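Vumetti Water Softeners - Frequently Asked Questions
Skip to main content
Home Products Support FAQ Contact

Owner FAQ: Installation, Salt, Regeneration and Service 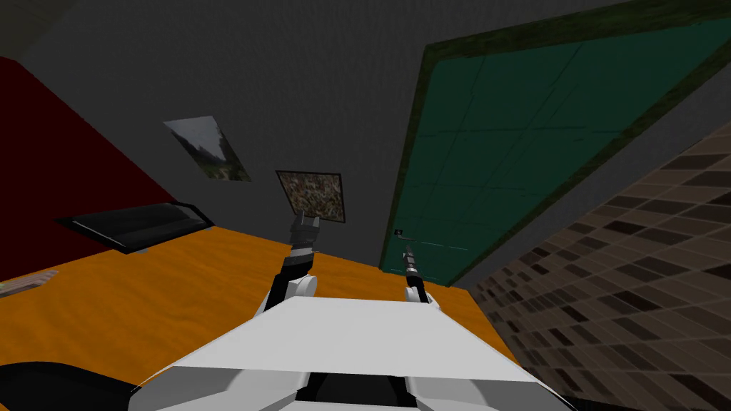 The answers on this page apply to the Grasix and Sima cabinet softeners. Where the two models differ, the model is named. For anything involving plumbing permits or drain connections, local code takes priority over this page.

Which model do I have?
The model name is on the rating label inside the salt lid. Grasix units have one control knob and a small display. Sima units have a four-button panel and no knob. Units sold under the older Flarnesus name use the same valve body as the Grasix and follow the Grasix instructions, except for the bypass, which is a separate part on those units.

How do I set the hardness?
Enter the hardness of your raw water in grains per gallon. If your report gives milligrams per liter as calcium carbonate, divide by 17.1 and round up. If the water contains dissolved iron, add four grains for each milligram per liter of iron. Water with visible rust particles needs a sediment filter ahead of the softener. A higher hardness setting does not fix iron staining.

How often should the unit regenerate?
Both models meter the water used and regenerate when the remaining capacity drops below the reserve. A typical interval is four to nine days. If the unit runs every night, the hardness setting is too high or there is a leak downstream, most often a toilet flapper. If it has not run in two weeks and the house is occupied, check that the bypass is in the service position and that the meter cable is seated.

Why does it run at 2 a.m.?
Hard water passes to the house during regeneration, so the default start time is set for low use. To change it on the Grasix, hold the knob for three seconds and turn to START. On the Sima, press MENU twice. If you have two softeners on one supply line, set the start times at least two hours apart.

What salt can I use?
Evaporated pellets or solar crystals. Do not use rock salt, block salt or ice melt. Potassium chloride can be used in both models, but the salt dose must be raised by 20 percent and the tank should be filled only halfway, as the product tends to harden in storage. Do not mix potassium chloride and sodium chloride in the same fill.

How full should the brine tank be?
Keep the salt between one third and two thirds of the tank height. On the Grasix, water may be visible above the salt when the level is low. On the Sima the tank is filled shortly before regeneration and looks dry the rest of the time - this is normal and does not mean the fill valve has failed.

The salt level is not going down. What is wrong?
Usually a salt bridge, a hard crust with an empty space under it. Push a broom handle straight down through the salt in several places. Do not strike the tank wall. If there is no bridge, clean the injector screen (see the next question) and start a manual regeneration.

How do I clean the injector screen?
1. Put the bypass in the bypass position.
2. Start a manual regeneration to release pressure, then unplug the unit.
3. Remove the two screws on the injector cap.
4. Lift out the screen and injector. Rinse both in warm water. Do not use a pin or wire on the injector hole.
5. Refit the parts with the O-ring in its groove. Tighten the screws by hand.
6. Plug in the unit, return the bypass slowly to service and check for drips.

Is softened water safe to drink?
For most people, yes. Ion exchange adds a small amount of sodium in proportion to the hardness removed. People on a sodium-restricted diet should ask their doctor, or leave the kitchen cold tap on the unsoftened line.

Can I use it on outdoor taps?
It is better not to. Lawns do not need soft water, and irrigation uses up capacity quickly. Have the outdoor line teed off ahead of the softener.

The water feels slippery. Is that a fault?
No. Soap rinses differently in soft water. Use less soap and detergent - half the usual amount is a reasonable starting point.

What does code E4 mean?
The valve motor did not reach its home position. Unplug the unit for one minute and plug it back in. If the code returns, the position switch or motor needs to be replaced. Code E2 is a meter fault, and code E7 (Sima only) is a low salt reading.

How long does the resin last?
On chlorinated city water, plan for ten years or so. High chlorine levels shorten this. Signs of worn resin are hard water soon after a regeneration and small amber beads in faucet aerators. Beads can also mean a cracked distributor tube, so have the tube checked before ordering resin.

What should I do before a long absence?
Shut off the main supply and unplug the unit. After more than three weeks away, run one manual regeneration before using the water. If the room may freeze, the tanks must be drained by a service technician.

How do I order parts?
Have the model name and serial number ready. Parts orders placed before noon are normally packed the same day.

Related pages: Programming guide | Parts list | Warranty terms | Find an installer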